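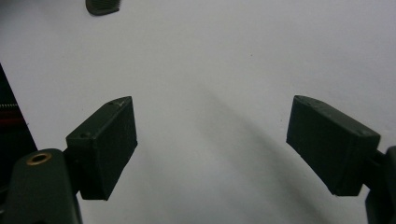
Two gripper pads against a pale background

From: Marcela Jurčo
To: Kalen Valley Heritage Bakers list
Subject: Re: Rye starter gone flat, and the Marsden flour question

Hello Glykeria, and hello everybody,

I meant to answer this the same evening it came in, and then we had the grandchildren and a pot of plum jam on the go, and you know how that ends. So forgive me for being slow, and forgive me as well for the length of what follows. I have been keeping rye going for a long time and I have opinions!

Glykeria Mavromatis wrote:

> I have had my rye starter since the spring and it was doubling every
> morning without any fuss. Since the weather turned it barely moves. I
> feed it once a day, equal weights of flour and water, in the same jar
> as always. It smells sharp, almost like nail polish, and there is a
> thin gray liquid on top by suppertime. I also switched from the
> Marsden medium rye to a whole rye from the co-op when the Marsden ran
> out. Did I kill it? Should I throw it away and ask one of you for a
> piece of yours? My husband says it is only flour and I should stop
> worrying about it.
>
> Glykeria

First of all, please don't throw it away. A starter that makes liquid and smells like nail polish is a hungry starter, and a hungry starter is a living one. Pour the liquid off or stir it in, whichever you like. I stir it in when I want a sourer loaf and pour it off when the family has been complaining.

I don't think the weather is your only trouble. Whole rye has a great deal more in it for the little creatures to eat than the medium does, and it drinks more water too, so the same recipe by weight gives you quite a different paste. Mine looks like wet cement when I use whole rye, and I've learned not to judge it by how high it climbs. Pull the surface back with a spoon and look underneath. If it's full of holes like a sponge, it is working, whatever the side of the jar says.

What I would do in your place is take one spoonful of the old starter, only one, and give it 4 spoonfuls of flour and enough lukewarm water to make it as thick as mashed potatoes. Scrape the rest into a bowl for pancakes. Put the jar somewhere warmer than the counter. I use the top of the refrigerator, and Paula Tudose keeps hers in the oven with only the light on (Paula, tell her about the time with the dish towel, or perhaps don't). Feed it again the next morning and the next evening, and by then I expect you'll be writing to us that it has pushed the lid off.

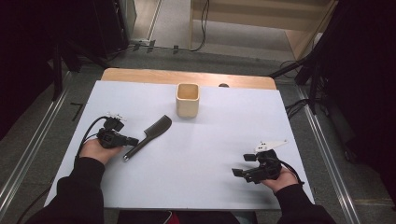
As for the Marsden, I asked at the feed store and they will have the medium rye again in December. They sell it in the big sacks, which is far too much for one kitchen, so if two or three of you wanted to split one with me I'd be glad of it. I have room in the pantry and a decent scale. Nusrat Khan took half of my last sack and I believe she is still baking from it, so she may not need any, but Nusrat, speak up if you do.

There was one more thing in the earlier messages, from Dilani Kodikara, who wanted to know what weight of dough to put in the narrow loaf pans. I looked in my notebook and I have 260 grams written down for the very small ones, the ones I use for gifts at the holidays. For the long pan I have nothing written at all — I just fill it a little past halfway, smooth the top with a wet hand, and wait until I see pinholes. I know that isn't what you were hoping to hear, Dilani. My mother baked without a scale her whole life and her bread was better than mine, although she did have a wood oven and she was a good deal more patient.

And do let it cool! With rye you have to leave it overnight, wrapped in a cloth, or the knife comes out gummy and you think you've underbaked it. I have lost count of the people who have told me their rye failed when all they did was cut it while it was warm. I did it myself for years. The heel with butter is hard to resist at nine at night with the whole house smelling of it.

Glykeria, if the starter really won't come round after three or four days of this, write to me off the list and I'll dry some of mine on baking paper and put it in an envelope to you. It travels very well dry. You crumble it into warm water, leave it an hour, then feed it as usual. But I would much sooner see you save your own, it has gotten used to your kitchen by now.

Also, whoever borrowed my caraway grinder at the last get-together, I would like it back before the holiday baking, please, no hard feelings. It has a green handle and the lid sticks.

Warmly,
Marcela

P.S. Tell your husband it is only flour the way a dog is only a dog.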